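Sorting Mixed Small Parts: Notes for Session 6
Materials and Reuse, introductory course
Instructor: Telmo Rivas
Thu 10 December
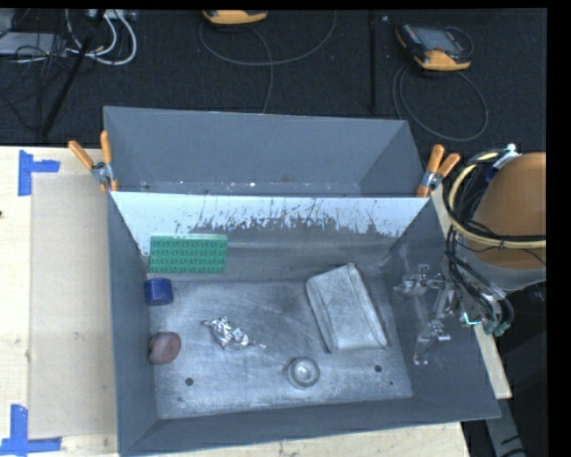
Last time we ended with the question I love most in this whole course: if somebody hands you a bin of odds and ends, where do you begin? Most of you said "by color," and a few said "by size." Both are fine for a toy shelf! For reuse and recycling we want to sort by what a thing is made of, and tonight is all about how to find that out with your hands, your eyes and a very cheap magnet.

Reading for next time: the Pritau handout, section 2 only. Skip the tables.

1. Look before you touch

Spend a full minute looking into the bin before you pick anything up. Surfaces give away a surprising amount. Foil is the easy one, because it keeps every crease you put in it and throws light off at all angles. Molded plastic is usually very even in color, with crisp repeated details like the studs on a building plate. Painted surfaces can fool you completely. A smooth blue cylinder might be plastic, coated metal or painted wood, and at this stage the right thing to write on your sheet is "don't know yet." I give full credit for that answer.

Look at the container too. A bin that has had a lot of parts slid across it tells you about its own material: scratches that curve, cloudy patches, a coating rubbed away in streaks so that something darker shows. I could talk about worn bins for an hour (the July group will tell you I did).

2. Pick it up

Weight for size is the big clue. Close your eyes if it helps. A solid metal disk feels heavy the moment it leaves the table, and a plastic one the same size feels almost like a mistake. Temperature helps as well: metal feels cold at first because it pulls heat out of your fingers quickly. Let everything sit in the same room for a while before you compare, or the test means nothing.

3. Magnet test

Touch the magnet to each piece, not to the bin. If you're working in a steel bin, take the piece out first! Every year a pair reports that their foil is magnetic, and it's the floor underneath doing the pulling.

Strong pull: iron or ordinary steel.
No pull: could be aluminum, brass, copper, some stainless steels, or no metal at all.
Weak pull: write it down and ask me. These are the fun ones.

4. Sound and bend

Tap the piece gently on the tabletop. Wood gives a dull knock, hard plastic a click, and a thick metal ring will often sing a little if you hold it loosely. Bend only thin pieces, and only a little. Crumpled foil stays where you put it. A plastic film wrapper with a shiny coating tends to spring back open, which is the quickest way I know to tell the two apart. Try it with a snack bag at home.

5. Mixed pieces

Some objects refuse to belong anywhere. A knob may have a metal core and a plastic skin, and a toy can have a steel axle you can't see. Put these in the "mixed" tray and note which part you could remove with ordinary tools. Robles calls these "two-answer parts" in the course reader, and I've never found a better name.

Lab task

Work in pairs. One person handles the pieces, the other writes, then swap halfway. For each piece record your first guess, each test you ran, and your final answer. Please don't erase the first guess. Comparing it with the final answer is where you learn the most, and it's a lovely feeling when you see those two columns start to agree.

Use the Kunow trays for sorted pieces and leave the labels facing out. Sheets go in the folder by the door of room 194.

For the keen ones: read up on density and try the water displacement method on one piece of your choice. Bring your numbers and we'll put them all on the board.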